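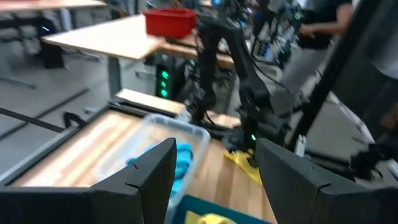

What went wrong in this dataset?

The left arm's gripper sometimes stayed closed after it was told to open. The cloth then rode along to the next spot, and the log still says "released." If you train on the release signal as is, your policy will learn to wave a cloth over a bin and call it done.

Jillalness cloth sorting, fault release
Released March 12, 2026
Maintained by me, under the Ernent project

Hi! This is the messy sibling of the main Jillalness set. I pulled the faulty runs out of the main release and almost deleted them, then two people wrote to ask for exactly this kind of thing, so here you go. It's 39 episodes of a two-arm setup moving cloths in and out of plastic bins, and every one has at least one bad release in it somewhere.

The arms run on Mallet, my control stack (it's a pile of scripts, please don't expect a manual). Mallet sends the open command, waits a moment and writes the new state to the log whether or not the fingers moved. Yes, I wrote that. I've fixed it for newer recordings, but I left these logs alone so you can see the mismatch for yourself. 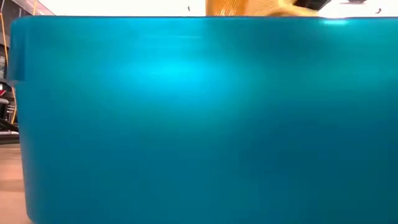 Low side view, teal bin close to the camera.

Cameras

There are wrist views, an overhead-ish view and a low fixed one. The low view is the weak one. When a bin gets parked right up against it you mostly get a wall of plastic, so don't use it to check whether a cloth was dropped. I went by the wrist and high views when I labeled.

Labels

Each episode folder has a file called faults.csv with the start and end of every stuck release. I went through them all by hand. In 6 episodes I couldn't tell if the fingers were stuck or the fabric had just snagged, and those are marked "unsure." If you disagree with me on any of them, send me a note! I'd love a second pair of eyes.

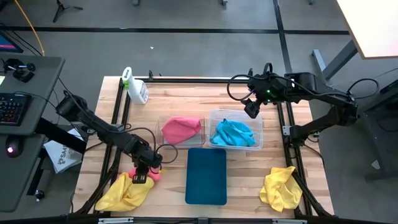 High view, both arms over the table, cloths in pink, yellow and light blue.

Safety

Please don't replay these trajectories on real hardware. A stuck cloth can catch a bin or the other arm, and the second arm has no idea it's there. One replay back in May dragged a bin into the frame before I got to the stop button, and I was standing right next to it (a bit too close, looking back). Use them offline.

Loading

The Justov loader reads the folders as they are. Set skip_unsure to true if you only want the clear faults. Older versions of the loader ignore that flag without telling you, so update first.

Still to do: gripper current readings for the left arm. I have them, they're just on a different clock and I haven't lined them up yet.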